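Clumard Works, Unit 3: fixed racking and mezzanine inspection
Checklist with inspector's comments, issue 13
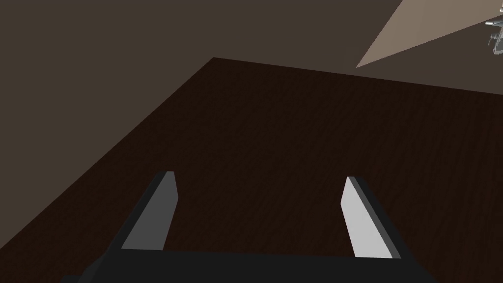 Inspection carried out 6/24/20 by Benedetta Fontana. Previous inspection: January. Area covered: pallet racking rows A to F, the mezzanine above goods-in, and the access stair. The cold store racking is owned by Osei and is inspected under a separate contract.

Ratings: G = no action beyond monitoring. A = repair within four weeks. R = offload at once and isolate.

1. Load notices
1.1 Notice fixed at each row end – G
1.2 Notice matches present beam levels – A
Comment: row C was re-levelled after January and the notice still gives the old first beam height. Kastholm to recalculate and issue a new notice. Until then keep to the lower of the two bay loads.

2. Uprights and bracing
2.1 Front uprights free of dents and bends – A
2.2 Rear uprights – G
2.3 Diagonal and horizontal bracing – G
2.4 Column guards in place – A
Comment: one front upright in row B is bent towards the aisle, measured with the straight edge over one metre. The bend is inside the amber limit. Do not refill the bay once it has been emptied. Guard missing at the same position, bolts sheared flush with the slab.

3. Beams and connectors
3.1 Beam end connectors fully engaged – G
3.2 Safety clips fitted at both ends – R
3.3 Beams return straight when unloaded – G
Comment: 144 beams checked, three without clips, all in row E at the second level. The bays were offloaded during the visit and taped off. Clips must be the maker's own part. Nails and cut welding rod are not accepted.

4. Base plates and floor fixings
4.1 Base plates flat to floor – G
4.2 Anchors present and tight – G
4.3 Floor free of cracking near anchors – G
Comment: shims in row F carried over from the last report, no movement.

5. Mezzanine
5.1 Handrail, mid rail and toe board – G
5.2 Pallet gate closes and holds – A
5.3 Deck boards fixed, no soft spots – G
5.4 Stair treads and nosings – A
Comment: gate counterweight rubs on its guide and the gate stops short of closed. Nosing loose on the fourth tread from the bottom. 36 replacement screws are held in stores (Batport bin), wrong length for this tread. Order the longer ones.

6. Housekeeping
6.1 Aisles clear to marked width – G
6.2 Damaged pallets removed from use – G
6.3 Damage book kept up to date – A
Comment: last entry is dated before the row B damage was reported verbally. Drivers to write up every strike, including those with no visible mark.

Red items closed on the day: none. Row E stays out of use until clips are fitted and the bays have been rechecked.

Copies: site office, Kastholm, maintenance.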